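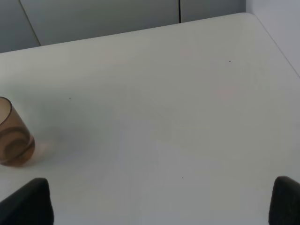

Ermelinda Carvalho had been told the flat would be empty by noon, and it was twenty to. Her aunt's things had gone in the van with Kazimír, who would be on the ring road by now, and what was left was what the two of them had agreed not to talk about.

She rinsed the cloth and did the table again. It was white and showed everything. Her aunt had bought it in May, the year she gave up the shop, and had wiped it after every meal and sometimes in between. The grey panels behind it she had never liked. She said they made the kitchen look like a bank.

The amber glass stood at the end where she used to sit. There had been a set once. Kazimír said it should go to the charity place with the plates, and Ermelinda had said yes, and then neither of them had packed it.

At ten to, the bell went. It was Hoi-yan Yen from number 63, holding a set of keys.

'I had these for the plants,' she said. 'I don't suppose there are plants now.'

'My cousin has them. Come in. I can't offer you anything, the kettle's in the van.'

Hoi-yan came in and stood by the table with her coat on. She looked at the glass.

'She gave me cold tea in one of those. Every afternoon, that hot summer. I don't even like cold tea.'

'Did you tell her?'

'No. I drank it for 3 years.'

Ermelinda put the keys in the envelope for the agent and wrote the number of the flat on the front. The pen was nearly dry and she had to go over the last figure. Then she tore a sheet of newspaper from the roll in her bag.

'Would you take it?' she said.

'Wouldn't your cousin want it?'

'He wants it to go to a shop.'

Hoi-yan thought about that – she was not a quick person – and then held out her hand for the newspaper. She wrapped the glass herself, tucking the paper in at the top, and put it in her coat pocket, where it made a lump.

They went down by the stairs. On the second landing Ermelinda remembered the cloth, still in the sink, and went back up for it.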